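Stironero hand grippers, one season in: a review from the packing room

I've put off writing this since January, partly from laziness and partly to let my opinion settle. I run the small packing side at Pladari, where we pad and box cases, and last winter the owners decided that some of our table work would go over to an automated arm. Before the arm can do anything it needs to be shown, and the showing falls to us, with a pair of Stironero grippers, one for each hand. So I'm reviewing them as somebody who wears them for a good part of the shift, and who liked her old job fine, thank you!

The pair cost us 800 dollars, plus 80 for the spare inner pads (buy the spares, they do get shiny). The curved fingers are better than I expected on soft, flat things, the foam and the covers and so on, which I'd have bet money against. Cardboard is harder. A thin sheet lying flat on the table will make you say words, and the trick Rodica Pascu found is to slide it until a corner hangs over the edge and pinch it there. The marker cubes on top take some getting used to, and for the first couple of weeks I kept knocking mine together like a pair of maracas.

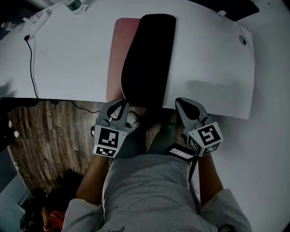
Kylie Cartwright thinks I'm being too kind. She told me her wrists were sore every evening for the first month, that a job she used to do without thinking now has to be done slowly and the same way over and over, and that if her hands are teaching the machine then her pay ought to say so. I can't argue with much of that. We did take it to the owners, and the people doing the showing now get a higher rate and a break every hour, which should have been there from the start.

What has changed besides the wrists? Well, the talk, for one thing. We used to chatter all day long and now there are long quiet stretches while people concentrate, and I miss the noise. On the other hand, Cosmin Pană, who never got asked his opinion on anything, is now the person they come to about the order of the steps, and he's blossomed. No jobs have gone so far. I'd like to see that in writing, and I've said so.

Small gripes: the handles are made for bigger hands than mine, there's one size only, and the instruction booklet is dreadful. Support did answer within a day, and very nicely too.

I'd give them four stars out of five for the grippers themselves. For the way they were brought in, maybe three, and going up a little since the breaks started.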